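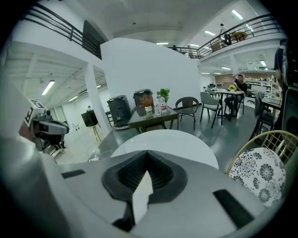

Smaranda Neagu would like it known that a drinking glass is a terrible thing to ask a learning system to care about, and that she said so before the first episode was recorded. Her objection is kept in the notes, next to the glass episodes, which are also kept.

Urkdale: tabletop handling with a hand-held gripper

Version of October 8, 2018
Maintained by Rosalía Prieto and Oana Căpraru

What you get

400 episodes, one folder each. Every folder has the video from the gripper's camera, a file of finger openings and a line of plain text saying what the person was supposed to be doing. What the person did is in the video. The two agree more often than we feared.

How it was gathered

By hand, walking around with the gripper, in a large shared room with cafe-style tables and other people getting on with their day. We had planned on a clean bench and gray cloth. Zamfira pointed out that no one lives on a clean bench, and the cloth is now a very good curtain.

The marker tag on the finger is how we recover the opening. If the tag is hidden, the reading is blank. Please don't fill the blanks with zeros. A zero means closed, and your model will believe you.

Splits

Training: 245 episodes. The rest is for testing, or for whatever you call it when you look at the test set twice.

Known trouble

- Clear objects barely show up against white tabletops. See Smaranda, above.
- Ceiling lights reflect in the floor. One early model grew fond of them.
- Episode 11 contains a long pause during which Begoña Bravo answers a question about lunch. It is labeled "place cup."
- Episode 12 is the same task without lunch.

Not included

Depth, sound, force readings, and any promise that this works on your arm. The Wimmont loader reads the folders as they are; the older Lazăr one needs the text files renamed first.

Corrections go to Oana. Opinions about glassware go to Smaranda, who has a folder for them.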